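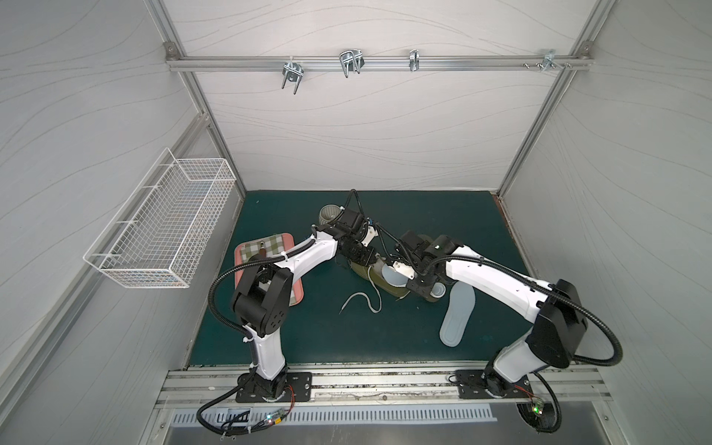 Take the laces out first, a reader wrote under my November post on canvas shoes, and wash them on their own, or you will never get the eyelets clean. I had been leaving the laces in for years. I tried it her way over the winter and she was right, so I'm rewriting the whole routine and putting it in one place.

5/25/26

Some background for anyone new. I wear low lace-up shoes most of the year, and I'm hard on them. The walk from the bus stop on McIntyre to my building is half gravel, and in spring the gravel side is mud. I used to buy a cheap pair, wear it until it looked bad, and buy another. Two years ago I started cleaning them properly, and the pair I have on now is from before that.

The green ones are the easiest color I've owned. Olive hides dust and most grass marks. It doesn't hide salt, and it doesn't hide anything oily. The pale sole is the part that gives a pair away, so most of the work goes there.

Laces. Pull them all the way out, not just loosened. Put them in a jar with warm water and a little dish soap and leave them while you do everything else. Shake the jar when you walk by. White laces come back better than I expected. If they don't, a new pair at Clomach is cheap, but measure the old ones before you go. Mine are 46 inches. I bought the wrong length the first time and had bunny ears down to the floor.

Dry brushing. I do this outside on the steps, with the shoe held upside down. Any stiff brush works. Mine is an old vegetable brush that has been demoted. Get the grit out of the line where the upper meets the sole, and don't wet anything until that's done. Wet grit turns into paste and goes straight into the fabric.

Inside. I skipped this for a long time because you can't see it. Take the insole out if it lifts. If it's glued down, leave it alone. I wrap a damp cloth around two fingers and go all the way up into the toe, where there is always lint and usually a small stone. Having one hand on the heel to keep the shoe still makes this a lot easier. Then I wipe around the collar, where the sock rubs.

Uppers. Cool water, a small amount of soap, soft brush, small circles. Do the entire panel, even if only one spot is dirty, or you get a ring. Wipe with a clean damp cloth until there's no foam. I keep the checkered dish towels that are too stained for the kitchen for this.

Soles. Baking soda and water mixed to a paste, old toothbrush, 5 minutes of scrubbing per shoe. I tried the Preklow sole cleaner last year. It did the job and smelled like a swimming pool, and I went back to baking soda when the bottle ran out. Scuffs that go into the rubber will stay. I've stopped fighting those.

Drying. Tip them on their sides with the openings toward the fan, and turn them over before bed. Don't put them on a radiator. I did that with my gray pair and the sole came away at the toe. Stuffing them with paper helps if they got very wet, but change the paper or it just sits there damp.

Laces go back in last, when the shoe is dry all the way through. I start from the toe and keep both ends even, and I don't pull it tight until the end.

For storage I've gone back and forth. A Cluris rack by the door lasted one season before the bars bent. A wire basket on the wall is better for shoes you don't wear every day, as air gets in from below. The everyday pair stays on the mat.

I still haven't found a good way to get pine sap off canvas. I've tried ice and rubbing alcohol. The alcohol took some color with it, so test it on the tongue first if you go that way.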